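Print this page | E-mail this thread

Dish rack task, Friday club

linnea_m
Hi all, our lot have finally settled on plates for the September showcase (after much arguing, bless them!) and the blue one is everybody's favourite to practise on.
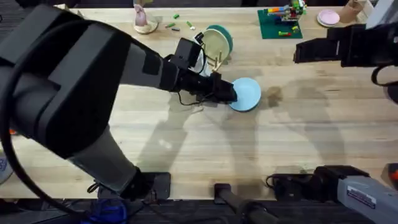
We've logged 77 tries so far and I'm ever so proud of them, though I do wonder if two arms is one too many for beginners. The rack is the tricky bit, as the pegs don't leave you much room to be sloppy.

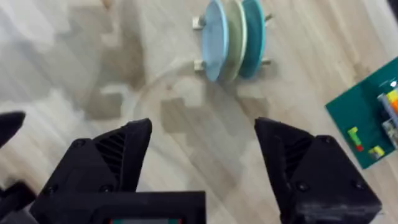
Güven Tekin reckons you should keep both arms and drop the rack, and I'm afraid I disagree with him, my neighbour. Kids love a rack! Give them 6 more sessions.

linnea_m
Oh, that's kind, thank you. I'll ask them Friday.

E-mail this thread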